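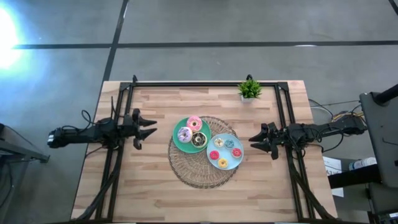

Itziar Sepúlveda would rather leave earned run average out of it until November. Over 31 innings, she said, the figure moves too much on one bad hop or one slow outfielder, and she has stopped putting it on the sheet her pitchers receive after each start.

The sheet has four columns. The first is the share of first pitches thrown for strikes. The second is the share of two-strike counts that end within two further pitches. The other two deal with release point: height, and distance from the centre of the rubber, both given as a spread around the pitcher's own median.

"I want them to read it in a minute," she said. "If it takes longer, they ask me what it means, and then they are pitching to my explanation."

Sepúlveda is in her second season as pitching coordinator at Plultorau, where the staff went into the break with the fewest walks in the league and a middling strikeout rate. We spoke by telephone on 16 August 2022, after a home series against Skekari in which her starters issued one walk in total and lost two of the three games.

The losses did not trouble her much. Skekari put the ball in play early and found gaps, mostly to the right side. Plultorau had shaded the second baseman up the middle against their left-handed hitters, on the strength of last year's spray charts, and the charts were out of date. Two of those hitters have since opened their stance and now pull the ball on the ground far more often.

"That is a positioning error and it belongs to us, the coaches," she said. "The pitch was a sinker at the knees. I would ask for the same pitch again tomorrow."

Most of her work this year has gone into release point. The club has logged 3254 pitches with the Grurov, a tracking unit fixed behind home plate, and 1273 of those came from the three left-handers. The left-handers were the problem. All of them drifted towards first base as their pitch count rose, and the slider flattened as they did so. Hitters were fouling off a pitch in the fifth inning that they had missed entirely in the second.

Her first remedy was a mechanical cue, keeping the front shoulder closed for longer. It held for a start or so and then faded. The second was to move each of them on the rubber, towards the third-base side, by half the width of a shoe. The drift continued, though it began from a place where it did less harm.

"I did not fix the drift," she said. "I gave it somewhere to go. People in coaching do not like that answer, because it sounds like giving up, and maybe a little bit it is."

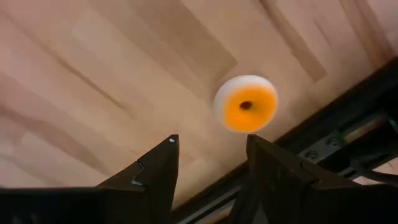 Round, disc-shaped object over pale wooden boards.

The catchers have had to adjust as well. With the left-handers working from the far side, the back-foot slider to a right-handed hitter crosses the plate on a sharper line, and the glove has to be set further inside than looks natural. Sepúlveda had them catch bullpen sessions with no target at all for a fortnight -- glove down until the ball was out of the hand -- and passed balls rose for a while before settling. She has kept the drill for the backup and dropped it for the starter, who found it tiresome.

She is less certain about the bullpen. Relievers throw so few pitches that the spread figures mean little, and she does not trust herself to read them. For that group she relies on the first two columns and on what the catcher tells her between innings.

"A reliever can throw nine pitches and have two bad ones," she said. "On the sheet that is a crisis. In the game it is a pop-up and a single."

Plultorau travel next to Palacios, where the mound is steeper than their own and the bullpen slope does not match it. Last year two of her pitchers left the ball up through the first inning there and corrected it only after a visit. This time the starters will take their last ten warm-up throws from behind the bullpen rubber, which she says brings the landing foot closer to where it will be in the game.

As for the rotation, she would confirm only the opener. The second and third games depend on how the left-handers recover, and she expects to decide after their side sessions.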